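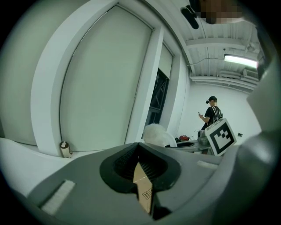
A gripper with no motor in it can't be a safety risk, was the comment that came back on our last report, and could we please spend less of the next one on faults. We have thought about that and can't go along with it. The hand-held unit has hurt no one. What we record with it is used to drive an arm, and the arm is where the trouble came out.

Mimik project, Wemside room
Progress report to the Sithole fund
Oct 6, 2021

Where things stand

We have 2125 recorded demonstrations on disk. In January we expected to be able to call that the finished set for the packing task. We are no longer willing to do so, for reasons set out below, and we would ask that the number not be quoted on its own in anything the fund puts out. It is a count of files. How many of the files are any good is a separate question, and at the moment we can answer it for only part of the set.

The arm has been powered down between supervised tests since the incident. Recording with the hand-held Mimik units has gone on, with changes.

What happened

We were replaying a trained pick on the Drerkus arm. The task was a plain one: move over a cardboard carton, come down, close the fingers on it, lift. The arm moved over the carton correctly. It then came down too far to one side and too low, pressed the finger into the table top, and kept pressing. The force limit in the arm controller should have stopped it. It did stop it, but late. By then the finger mount had cracked and the table had shifted enough to touch the operator's leg.

The operator was not injured. She was standing inside the taped line, where she was allowed to be under the rules we had then, and she hit the stop button. The log shows the controller's own stop and the button press so close together that we don't want to claim the controller saved us. Our first internal note said it did. That note has been withdrawn.

We ran the same pick again with the table cleared and people well back. It did the same thing on 2 of 17 tries. The other tries were fine, and that is the part that worries us most. A fault that shows up every time gets fixed in an afternoon.

What we were told

Drerkus looked at the logs and said the arm did exactly what it was commanded to do. That is true as far as it goes. Their letter goes on to say that the force limit "performed within specification," and there we have a disagreement. The specification gives a force and doesn't give a time. A limit that trips eventually is within that specification. We have asked for the trip time in writing and have not received it.

The Mimik side of the project had its own explanation ready very quickly: a marker board had been knocked, so the recorded hand positions were off, so the trained motion was off. This may well be part of it. We would point out that it was offered before anyone had opened the recordings, and that it happens to be the explanation that needs no change to the Mimik software.

What we found in the recordings

The position of the hand-held gripper is worked out from its own camera and from the printed markers standing around the work area. When a marker is square-on and well lit, the position is good. When the gripper is close over the work, its own body takes up much of the view, other things get in front of the marker, and the software falls back on guessing from motion. When it sees the marker again it corrects itself, sometimes in one jump.

In the recordings we opened, the jump was there to be seen once we plotted height against time. A smooth downward move, then a sudden step, then smooth again. The step was 12 millimeters in the worst one. A person's hand doesn't do that. The software had flagged none of these as bad. It reports a confidence figure along with each position, and the figure stayed high right through the jump. We had been using that figure to decide which recordings to keep.

So the filter we described to the fund in January, which we said would remove poor recordings automatically, removed recordings where the gripper was held still for too long and let these ones through. We wrote that paragraph in good faith after reading the Mimik manual. We should have checked it against a ruler.

Does a knocked marker board explain the jumps? Some of them. A board that leans differently from one recording to the next gives a steady offset for the whole recording, and we did find offsets like that. It doesn't give a step in the middle. We tested this by tilting a board on purpose between recordings and got offsets and no steps. Then we left the board alone and covered it partway through with a sheet of card, and got steps. The test was done with one unit and one board and we don't claim more for it than that.

What we still don't know

We don't know that the jumps caused the incident. It is a likely story, and everyone involved would like it to be finished. But the arm's error was sideways as well as down, and the steps we have plotted are nearly all in height. Something else may be adding to it. The candidates are:

Slack in the hand-held gripper's finger joint. There is play in it, and it got worse over the summer.

The clock on the camera and the clock on the finger sensor. They are supposed to agree. On the one unit we opened up they drifted apart over a long recording. We have not checked the others.

The calibration between the arm and the table. It had been done by the book, but the table has wheels, and the brake on one of them doesn't hold well.

Nor do we know how much of the set is affected. Going through height plots by eye is slow work, and the script we wrote to do it still misses small steps and throws out a few honest quick movements.

What we changed

The taped line has been moved out. No one stands inside it while the arm is powered, including to hand things in. If a carton falls over, the arm is stopped first.

The arm now runs at reduced speed for any motion that has not been checked, and the table is bolted to the floor plate.

The operator holds the stop button. Before, it was on the wall bracket, which was fine on paper and a long reach from where people really stood.

Every recording gets a short check at the start and at the end with the gripper set into a fixed cradle. If the two positions disagree, the recording is put aside. This adds time to each session and the people recording don't love it. It is the only check we have that doesn't depend on the software grading its own work.

Marker supports are taped down and looked at before each session. We list this last on purpose. It is worth doing, and it is also the change most likely to be taken as the fix.

One change we were asked to make and did not: raising the confidence threshold in the Mimik software. We tried it on the bad recordings. Nearly all of them still passed. A stricter reading of a number we don't trust seemed to us a poor use of anyone's time.

Effect on the plan

The stacking task is put off. We had planned to start it this quarter and it uses the same positions, the same filter and the same arm, so starting now would mean making more of the thing we can't vouch for.

Sorting through the existing set will take about 17 working days if the script improves and longer if it doesn't. We have not put in for extra money for it. The replacement finger mount came out of the spares line. The cradle was made in-house from scrap.

The demonstration visit is a harder matter. We know the fund has guests in mind, and we know a room with an arm standing still in it makes a dull visit. Our position is that visitors can watch recording with the hand-held units and can see the arm replay one checked motion from behind the new line. We will not run trained picks in front of guests until the trip time question is settled. We were told that other rooms using the same arm do this without trouble. We asked which rooms, and how they measured trouble, and have had no answer to either.

What we need from the fund

A letter to Drerkus from someone they will reply to, asking for the trip time of the force limit at full speed and at reduced speed, as measured, with the payload we use.

Agreement that unchecked recordings are not passed to the partner sites. We understand a copy of the set was promised to them. Anyone who already has the early part of it should be told what is in this report, and we would like to send that notice ourselves, in our own words.

A decision on the visit.

Closed and open items

Cracked finger mount: replaced. Old part kept, bagged and labeled, in case Drerkus wants to see it.

Table: bolted. Calibration redone afterward and again a week later, with the same result both times.

Incident form: filed. The line reading "cause: marker board moved" was filled in before the tests and has been changed to "cause not established."

Clock drift: open. Remaining units to be checked.

Finger joint play: open. New pins are ordered. We asked the supplier for the tolerance on them and were sent a brochure.

Position jumps: open. Reported to Mimik support with plots attached. Their reply suggests we add more markers. We will try it, on a small batch, with the cradle check left in.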